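**Pamel, 2025-09-04** – The small company Finduvance has finished the first round of its household project, in which a robot learns simple kitchen work from recorded examples. The round was made completely in simulation, in a virtual apartment that the team calls Campbell.

During the round, operators guided a simulated robot through 2,196 short runs. Each run contains the camera views, the positions of the arms and a written sentence which tells what the robot was asked to do. After checking, the recordings go into Direl, the learning system that the company has developed since last December.

The tasks are of six kinds, and most of them concern objects on a counter. The operator brings an arm near to the object, closes the gripper, lifts, and puts the object in another place. Runs in which the object falls are also kept, but they receive a separate label. Finduvance says that the system should see mistakes too, so that it can learn how to recover from them.

Fragile objects were included from the beginning. An egg, for instance, is difficult to hold even in simulation, and the operators were told to take as much time as they need for it.

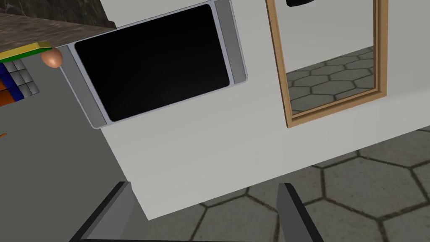

## Camera views stay as they are

The team decided not to straighten the recorded views. When an arm turns, the camera near the gripper turns with it, and walls and counters can appear at a steep angle. In an early test the views were corrected before training, and the results became worse when the arm moved fast. The present recordings are therefore stored without any correction.

The furniture and small objects also change between the runs. A puzzle cube can be moved from one end of a counter to the other, or a plant can stand nearer to the working area, where its leaves may come in the way of an arm.

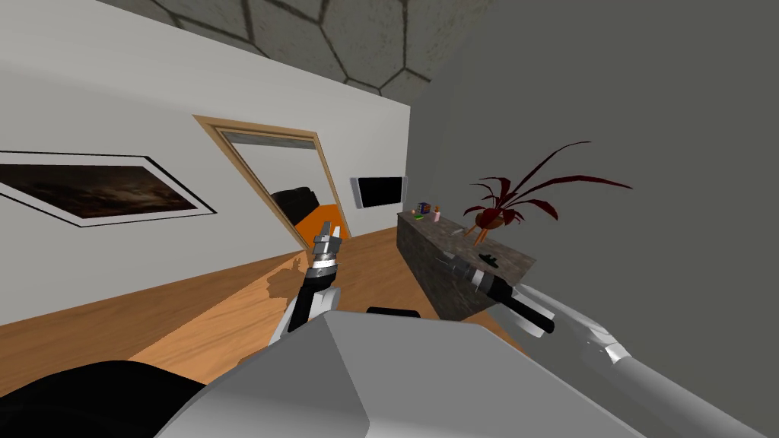
A checker looks at every run before it is accepted. Runs with a wrong sentence are sent back to the operator – this happened often in the first weeks, mostly with the names of small objects. The company has now written a common word list for all operators.

The second round will add 600 runs with longer instructions, where the robot must complete two tasks one after the other. Recording will take place at the office in Pamel and is planned to last six weeks. Finduvance has not yet decided if the recordings will be open to other developers.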